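The Granola Problem

18 Oct 2020

I have been eating bad granola for most of my adult life and I only found out in June, when Muthoni Langat came to stay and made a tray of the good kind in my own oven, with my own oats, while I was in the shower. I came out to a house that smelled like a bakery and a guest who was already asking where I kept the cinnamon. (Behind the flour. It had been there a while.)

My old method, if you want to avoid it, was to dump oats and honey on a sheet, crank the heat, and go answer email until the smoke alarm took an interest. Then I would scrape off the middle, call the edges "toasty," and pour enough yogurt over the whole thing that I couldn't tell. I did this for years. I gave it to people in jars. Booker Quintanilla got a jar for his birthday and thanked me very politely, and I now understand why the jar came back with the lid still stiff.

Muthoni's version is slower and it uses more oil than you'd like. I tried cutting the oil by half once she'd gone home, feeling virtuous, and got something you could resurface a driveway with. Put the oil back. Coconut oil is my favorite but plain canola does fine, and olive oil is lovely if you're heavy-handed with the salt.

So, three cups of old-fashioned oats, the thick kind. A cup of chopped nuts, whatever is going stale fastest. Half a cup of pumpkin seeds. A third of a cup of oil and the same of maple syrup, warmed together just until they stop sulking on opposite sides of the pan. A big pinch of salt, then another one you think is too much. Cinnamon, and cardamom if you have it. I also whisk up one egg white and stir it through last, which gives you the clusters. I was suspicious of the egg white. I am no longer suspicious of the egg white.

Press it all flat on a lined sheet with the back of a spoon, really lean on it, and bake at 300 for 44 minutes. I know that's a silly number. I tried 40 and it was blond in the center, I tried 50 and the pecans turned bitter, and I've stuck to 44 ever since with the zeal of a convert. Turn the pan once, halfway. Don't stir. I used to stir every ten minutes because it made me feel involved, and all I did was break up every cluster before it had a chance.

Then leave it on the counter until it is completely cold. This is the part I am bad at. Warm granola is soft and a little bendy and tastes wonderful, and if you start picking at it you'll be standing there with an empty tray and no breakfast for the week. Go for a walk. Call your mother.

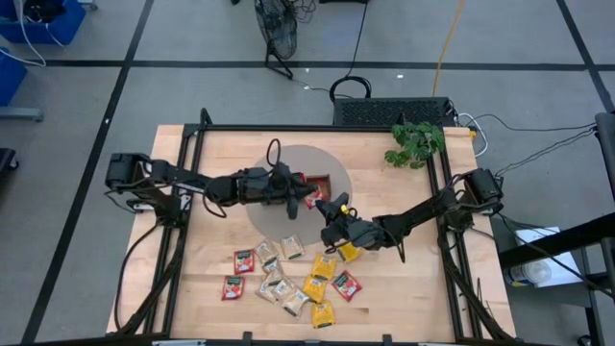
Dried fruit goes in at the end, once everything is cool, and I will hear no arguments. Raisins that have been through the oven come out like gravel. I like chopped apricots and a few sour cherries, and my neighbor Beatrice Rotich puts in candied ginger, which I resisted on principle until she left a bag on my porch and I ate it for dinner. Chocolate chips are a matter between you and your conscience. Mine is fine with them.

It keeps for two weeks in a jar, in theory. I made a double batch last month for the drive up to Rolmont and it didn't make it past the second gas station, and there were only two of us in the car and one of us claims not to like nuts.

A few things people have asked me since I started going on about this. Yes, quick oats will work, but you'll get more dust than clusters. Yes, you can use honey, just knock the oven down a bit and keep an eye on it. No, I haven't tried it in an air fryer. Kanini Shirima has, and sent me a photo with no caption, so I am going to leave that alone.

I eat it with plain yogurt and whatever fruit is around, pears at the moment. Sometimes I eat it straight from the jar at the kitchen sink at eleven at night like a horse. Next I want to try a savory one with sesame and chili flakes for throwing on soup, and if it's any good I'll write it up, and if it isn't Booker will be getting a jar.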